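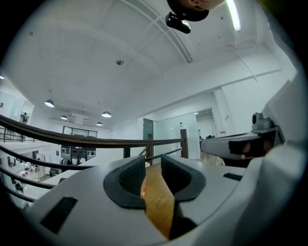
3.2 Dwellings and floor construction

Measurements were made in 29 occupied flats in the Grirham district. All were built to one of two plans and all have suspended timber floors over an unheated crawl space. The rooms studied were living rooms with a bare wooden floor. Rooms with fitted carpet were left out, as the carpet adds a resistance that varies with age and wear and could not be measured without lifting it.

Figure 3. Wooden floor.

Each floor was fitted with a heat flux plate and two surface sensors, one on the upper face of the boards and one on the underside, reached through the crawl space hatch. Readings were logged every ten minutes from the first week of May. Air temperature was taken at two heights above the boards, and in the crawl space midway between the joists. Plates were placed over a clear span between joists and kept at least one metre from the outside wall – closer than this, edge losses dominate and the reading no longer stands for the floor as a whole.

Boards in direct sun presented a difficulty. On clear afternoons the upper surface warmed faster than the room air, and heat flow through the floor rose for several hours although the heating was off. Following the method used in the Kuusisto trials, readings were discarded when the upper surface was warmer than the air above it. A board lying in shade beside a sunlit one may still gain heat sideways, so the rule was applied to the whole room and not to single sensors.

After this step, 811 hourly means were kept for the average dwelling. Two flats fell below the lower limit of 91 hours and were removed from the analysis. In one of these the plate had come away from the board, and in the other the logger lost power on a Monday morning and was not restarted.

3.3 Gaps between boards

Air movement through the gaps between boards was treated separately. The total gap length per room was taken from a floor survey by Radwan, who also noted where gaps had been filled. Filled gaps were counted as closed whatever their condition, which probably understates leakage in the older block, where the filler had shrunk. Gap width was measured with feeler gauges at ten points per room and the median used.

The leakage term was then added to the conducted loss to give the whole-floor value listed in Table 4. Values for the two plans are given separately, as the joist spacing differs.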